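**Zeltton hand-held demonstration gripper**

Pick it up and start working! The Zeltton is a two-jaw gripper you carry in your own hand, with a wrist camera looking straight down between the jaws, so every grasp you make gets saved as a demonstration your robot can learn from. No arm in the room, no joystick, no long setup.

We love it most for messy household jobs — clearing a table, sorting bottles from cans, picking up wrappers that slide around. You feel the object through the handle as you close, and that makes people move the way they normally would. New users get comfortable surprisingly fast (kids' party leftovers are a great first session, by the way).

**What you get**

- Hand-held gripper with ribbed pads on both jaws
- Wrist camera mount
- 2 spare pads
- Pillach recording software, with a 600-episode starter project

**Using two at once**

Zelttons pair nicely. Hold one in each hand and Pillach lines up both recordings on the same clock, which is wonderful for bagging, unscrewing caps or anything that needs steadying.

**Good to know**

Weight is 922 grams with the camera on. Wipe the pads with a damp cloth between sessions and let them air dry. The Parisi wall dock charges the unit and copies recordings over while you have lunch. Orders ship from our Skorkska workshop, and the next batch leaves in July.

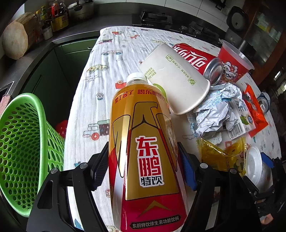 Can I delete a bad take without stopping the session?

Hold the side button until it beeps, and the last take is dropped while recording stays ready for the next one.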